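Curport Opens Second Toy Library Branch, Adds Weekend Borrowing

CURPORT, 14 July 2023 — The Curport Toy Library will open a second branch at 26 Vasylenko Street this month and will lend toys, puzzles and games on weekends for the first time. The new branch takes over the ground floor of the former Zudley shoe store, next to the post office.

The library lends items to families with children from birth to age eight. Members can keep up to four items for three weeks and renew each of them once. Home daycare providers and preschool classrooms can sign up for a group card, which allows ten items at a time.

The first branch, on the lower level of the Curport Community Center, has run out of shelf space. Its collection has grown to over 800 items, and large pieces such as play kitchens and ride-on toys have been kept in off-site storage, where members had to ask for them a week ahead. Those pieces will move to Vasylenko Street and can be borrowed the same day.

"Parents were telling us they liked the library but could not get there before we closed," said Vsevolod Hordiienko, director of the Curport Toy Library. "We close at 5 p.m. on weekdays. If you work in Clusance and drive home, you have missed us. Weekend hours were the first thing people asked for in the May survey, and by a long way."

A total of 250 member households answered the survey. After weekend hours, the most common requests were more toys for children under two, more wooden blocks and shape sets, and a place to sit while older children choose.

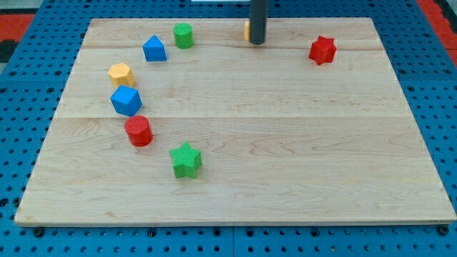

The Vasylenko Street branch will have a reading corner, a changing table, stroller parking inside the front door and a step-free entrance from the sidewalk. A small room at the back will be used for sorting, cleaning and repairs. Every returned item is checked for missing or damaged parts before it goes back on the shelf. Items with missing parts are set aside, and the family that borrowed them last gets a phone call before any replacement fee is charged.

Bohdan Marchuk, collections manager, said the extra room will shorten the wait for returned items. "At the community center we have one table, and we share it with the tax help program in spring," Marchuk said. "A puzzle could sit in a bin for days before someone had time to go through the pieces. Now we should have most things back out by the next morning."

Toys can be picked up at one branch and returned at the other. Members do not need a new card. The online catalog will show which branch holds each item, and holds can be placed by phone or through the catalog page. Holds are kept at the desk for five days.

Annual membership stays at $26 per household. The fee is waived for families enrolled in the city's school meal program and for licensed foster homes. Group cards cost $100 a year.

The branch will accept donated toys in good condition during open hours. It cannot take stuffed animals, painted toys of unknown age, battery toys without a screw-closed cover, or anything with small magnets. Board games are welcome if the box has all its parts. Donors with more than one box should call first — the back room has limited space until the new shelving is in.

The library is also setting up a story and play hour for children under four at the new location. It will be free and open to non-members, with no sign-up needed. An adult has to stay with each child. Dates will be posted in the window and in the catalog.

Hours, Vasylenko Street branch
Tuesday to Friday: noon to 7 p.m.
Saturday: 9 a.m. to 4 p.m.
Sunday: 1 p.m. to 4 p.m.
Closed Mondays and city holidays

Hours at the Community Center branch do not change.

Street parking on Vasylenko Street is free for the first hour. The Clusance bus stops across from the post office.

About the Curport Toy Library
The Curport Toy Library is a nonprofit lending library for families, caregivers and teachers in Curport and Clusance. It is supported by membership fees, local donations and a yearly grant from the city.

Media contact
Vsevolod Hordiienko, Director
Curport Toy Library, Curport Community Center, lower level
Interviews and branch visits can be arranged through the front desk.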